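Zultell Hand Capture Kit, two-gripper version
Reviewed 21 October 2021

We bought the Zultell kit to record table-clearing tasks for our robot arms without tying up the arms themselves. You hold one gripper in each hand, do the job, and the recording becomes training data. Before this we steered the arms remotely with a Greltico controller — good data, but slow to collect.

Setup took 14 minutes the first time and 6 once we knew the menus. Each gripper carries a marker cube for tracking. Keep the cubes clean and avoid covering them with your sleeve. 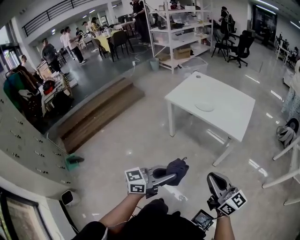 Both grippers held ready, with the plate on the table ahead.

Over the trial we kept 1,039 recordings and threw out 291. Most of the rejects came from lost tracking when the wrists turned too far inward. Picking up plates by the rim was easy to learn. Stacking them took practice, and new people squeeze too hard.

The cables are my main complaint. They are thin and catch on table corners. My forearms were also tired well before lunch.

Remote control is still better for tight spaces, where you need to know exactly what the arm can reach. For ordinary tabletop work I would buy the Zultell again. The export tool could use some attention — it crashed twice on long sessions.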